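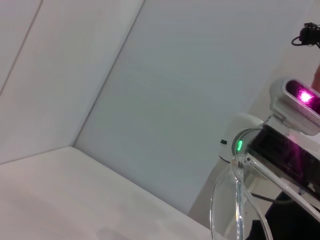

Flavcombe released their depth chart for the spring season and it confirms what the last two scrimmages suggested. They are moving to a 4-2-5 as the base defense, with one linebacker dropped for a third safety. I have gone through the tape from the Altgate game twice now and want to get my notes down before the opener.

The old 4-3 had a coverage problem. Against three-receiver sets the strong-side linebacker was walked out over the slot, and Altgate ran him off with vertical routes on first down until the safety had to cheat over. That left the backside post open. Altgate threw it 6 times and completed four.

With the extra safety in the slot, the coverage can stay in quarters without tipping the rotation before the snap. The cost is in the run fit. Someone has to take the strong-side C gap, and on the new chart that is the safety, who gives up a lot of weight to a pulling guard. I expect teams to run power at him until he shows he can spill it.

The front helps a little. The nose is now shaded to the weak side – a 1-technique in most looks – and the 3-technique goes to the strength. That should keep the center from climbing to the second level on the first step. In the scrimmages the weak-side linebacker was clean on most inside runs, but he was late on counter.

Blitz rate is the other item. I charted 70 defensive snaps and marked 14 as five-man pressures, nearly all from the slot side. If that holds, quarterbacks will find the hot throw by June. A simulated pressure with the end dropping would cost nothing to install.

On special teams, the punt unit is still in a spread shield and the gunners are still slow off the release. No change there.

I keep my charts in a plain spreadsheet, one row per snap, with columns for front, coverage, down and distance, and result. The coverage column has two blanks where I could not see the deep safety. I will post the run-fit tab after the opener.

Posted 14/04/2023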